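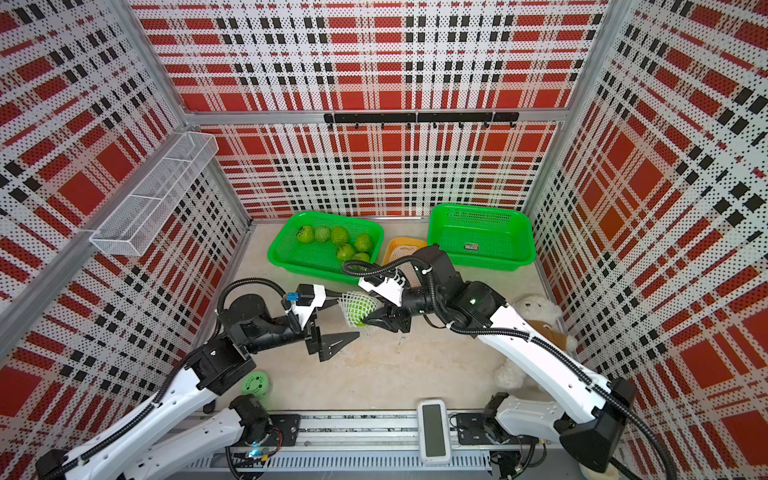 Heniver: is the second island worth it before the June patch?

mossgate
Posted 2021-03-20
I'm 29 hours in on PC and just got the boat. Parex says the second island is getting reworked in June. Should I wait or go now? I have 400 shards and the basic hookshot.

Pap_Lantern
Go now. The rework only touches the two side caves. The main temple stays as it is, and you need the lamp from it anyway.

tinbucket
I'd wait. The temple boss still locks up if you open the map during his second phase. Lost a save to it.

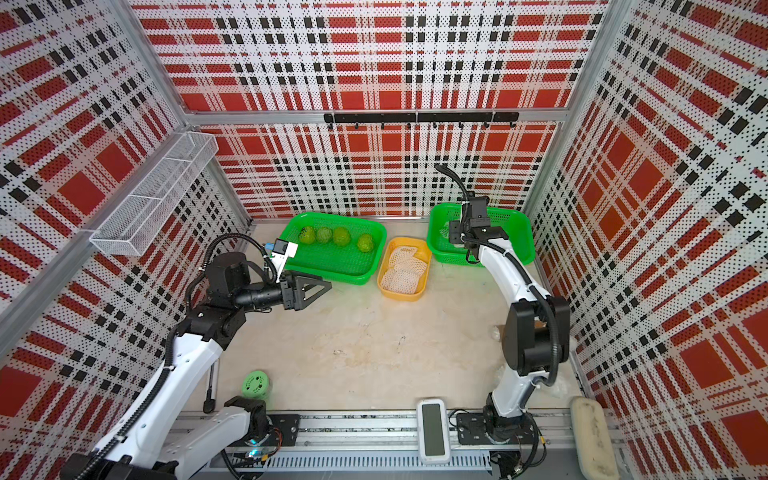
Photo: tinbucket

Pap_Lantern
That was fixed in build 201. Are you on the console version?

tinbucket
Yes, console. We're still on the old build — no date for ours.
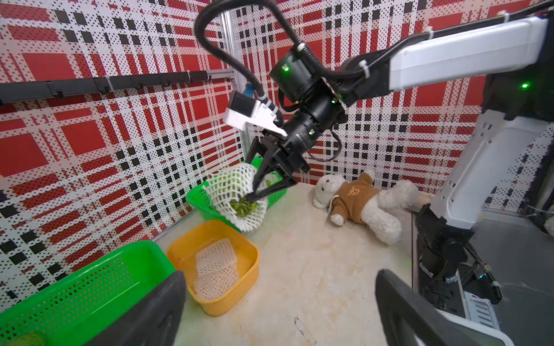 Lettuce in its foam sleeve

mossgate
OK, so on PC I should be fine. Is 400 shards enough for the shield?

driftkey
Barely. It costs around 400 depending on which shop you use. Biterley harbor is cheaper than the hill town. I disagree that you need the shield, though. The boss telegraphs everything and you can roll through it.

Pap_Lantern
You can roll through phase one. Phase two has the floor spikes and rolling doesn't help there. Buy the shield.

driftkey
Stand on the left ledge. The spikes don't reach it.

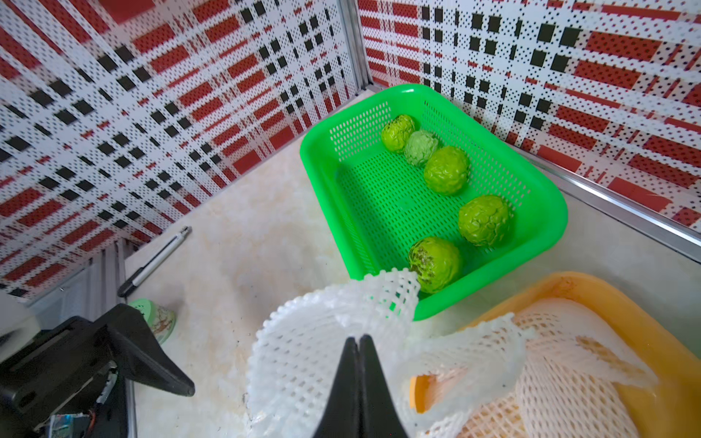

Green basket, wrapped fruit

mossgate
Bought the shield in Biterley and sailed over. The door wants a four-digit code. Did I miss a note somewhere?

driftkey
1947. It's on the gravestone behind the lighthouse.

mossgate
Thanks, that opened it.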